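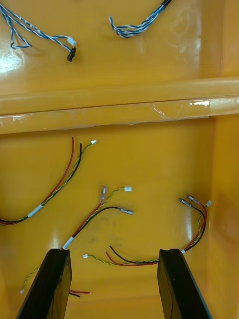
Kekcombe Repair Hall, harness bench group
Minutes of the April meeting
Started 7:10 in the evening. Present: the bench group, plus two members from the Nisville shop (welcome back!)

1. Last meeting's minutes
Read and accepted. One fix: the heat gun went to Nisville on loan, not as a gift. Nisville took this well.

2. The sorting evening
Everyone who stayed late for this deserves a big thank you. The old Cuadros delivery has been sitting under the stairs since winter, and we finally got through 200 harnesses in one go, which is far more than we hoped for. The yellow bins did great. The wires slide around easily on the smooth plastic and don't snag, and the colors show up so well against it that even the back table could keep going after dark.

The divided bin was the favorite. Several people asked whether we can get more of the same kind. Cakano has them under order number 1727, and we agreed to buy 4. They should be here before the next sorting evening.

3. How we sort
Good long talk on this one. Agreed:
Twisted blue and white goes in its own bin from now on. It grabs hold of everything else and we lose half the evening pulling it apart.
Anything with a red or black lead that ends in bare wire goes to the re-termination pile, even if the other plugs on it look perfect.
Leave the white labels on, including the ones that are hard to read. Nisville has a good magnifier and would love to have a go at them.
Black bands stay on until the harness has been tested.

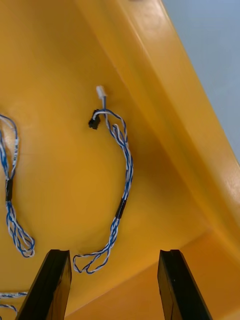 There was some back and forth on the black bands. One view was that cutting them makes the tangled ends much quicker to open up. The other was that without a band the strands spread all the way to the connector and you end up with a bird's nest. We tried both ways on the spot with a couple of spares (great fun, and a bit of a race) and the bands won. Work the loop loose from the tail end, and hold the connectors in your other hand.

4. Connectors
We're short on the small white plugs. The black ones are fine for now. Nisville offered a bag of 13 white ones in trade for a spool of yellow and green, and we said yes right away. Swap to happen at the next open bench.

5. Beginners' night
Lots of excitement here! The plan is to give each pair one blue and white harness to untangle, check and coil, and then let them build a short one of their own to take home. Coiling practice comes first. Still needed: more side cutters, and a printed sheet showing how to coil without putting a kink in the wire. Nisville will bring theirs so we can copy it.

6. Other business
The left bench lamp is flickering again. New bulb to be bought.
Please put lids back on the solder tins.
Request for better cookies. Passed with loud support.

Closed at 8:45. Next meeting in May, same room, with the Cakano bins if they've come.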